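Sekovine 3 is out, and I finally get to talk about it

Femgate, August. I'm Adebayo Effiong, I run the planning team at Skastberg, and I've been itching to write this one! Sekovine 3, our motion planning software for two-armed robots, is available to download starting this morning.

The big change is how the planner deals with cloth. Sekovine 2 treated every object as a solid lump, which is fine for boxes and pretty hopeless for a T-shirt. The new version keeps a running guess at where the fabric is and how it's hanging, and it updates that guess while the arm is still moving (you used to have to stop, look and plan all over again). We ran it on 400 pickups from our own laundry test set before release, and 376 of them went through without a person stepping in. I'd like the rest too, and we're working on it.

We also rewrote the replay tool, so you can scrub back through a run and see what the planner believed at any moment. Our friends at Tolentino have had the beta all summer and filed more bug reports on that tool than on everything else combined. Thank you, I think!
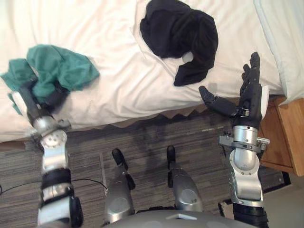
Grasp planning on crumpled clothes is where most of my own time went. A garment has no fixed outline, so the software scores patches of fabric and picks one worth grabbing. Take the teal-green piece: the left gripper is buried in it, and the cloth is draped all over the end of the arm, so the planner has to work with fabric it can only partly see. The black one bunched up on the sheet is a different puzzle, all curled in on itself.

Existing Sekovine 2 licenses carry over at no charge. Press questions can come straight to me at the Skastberg office in Femgate, and I'm happy to set up a demo.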